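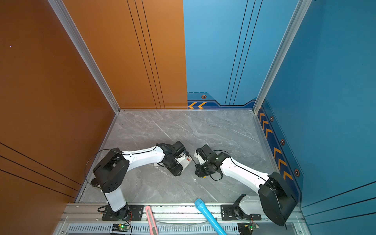 3. Equipment and budget

The largest part of our budget went on the two-arm cell, and we planned the purchases in two rounds. The first order, placed in January, covered the arms, the mounting plates and the aluminium rail. We chose the Piltach arms over the Seol ones mainly on delivery time, as Seol could not promise a date before the end of term.

The second round was for spares and small parts. We set aside 100 pounds for cables and fixings and 50 pounds for replacement gripper fingers. By 15/05/2023 we had used some 30 pounds of the cable money and none of the finger money.

Wall panels were not in the original plan. Larus quoted for a full set in one colour, but mixed orange and blue offcuts were cheaper and we took those. Both arms are fixed to the same rail, which saved buying a second frame but means they have to be unbolted before it can be moved.

For next year's group we suggest the following:

Order a spare control board for each arm with the first round.
Allow 3 weeks for anything from Gerar.
Keep test objects on a separate budget line. We paid for ours out of the fixings money and the records were hard to sort out later.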